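Print this page | E-mail this page

Skedton Community Clothing Exchange
Minutes of the February meeting

The meeting opened at 7 p.m. in the Gaber Room. Minutes of the last meeting were approved with one correction: the rack rental is paid through spring, not through summer.

1. Spring exchange
The hall is booked from 9 a.m. Doors open to the public at 10. Stundance will lend 18 folding tables and wants them back the same evening. Members agreed to put adult clothing along the window side and children's clothing near the stage. Shoes stay in the lobby.

2. Donated clothing
Pants and skirts came in last fall with no sizes marked, and sorting ran late. From now on, donors will be asked to lay each item flat at home, check the zipper and button, and pin a size tag to the waistband. The wording for the donor sheet was approved.

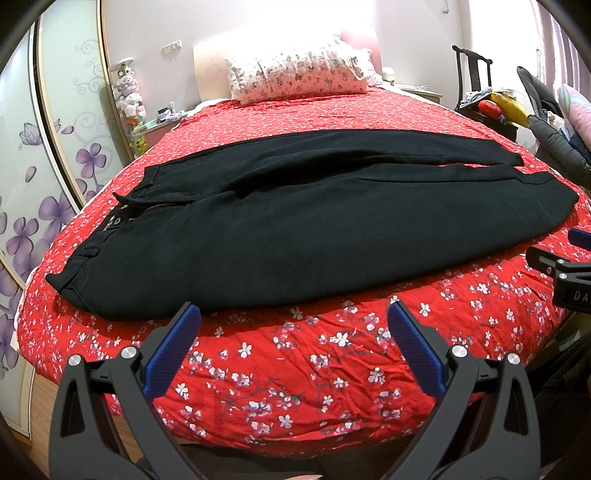

Black trousers laid out on a floral bedspread.

Items with broken zippers will go in the repair bin. Stained items will not be accepted. The limit stays at 2 bags per household.

3. Flyers
Ploltimico quoted $70 for 1000 flyers, one color, printed on one side. Approved. The flyer will list drop-off hours and the side entrance on the parking lot. Copy is due at the printer before the end of the month.

4. Donor sheet, page two
The second page covers folding and bagging. Pants are to be folded once at the knee and bagged separately from tops. Hangers are not needed. 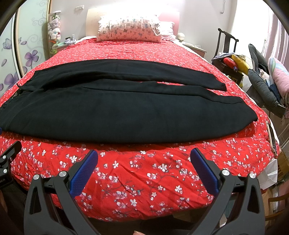
A member asked whether people without a car could drop off bags on a weeknight, as the current hours are all in the morning. It was agreed to try one evening, 5 to 7 p.m., and put it on the flyer.

5. Leftovers
Unclaimed clothing will be boxed by 4 p.m. and held in the storage closet until pickup. The closet key is to be returned to the front desk.

6. Other business
The coffee urn leaks at the tap. A replacement tap will be priced for the next meeting.

Adjourned 8:25 p.m.

Print this page | E-mail this page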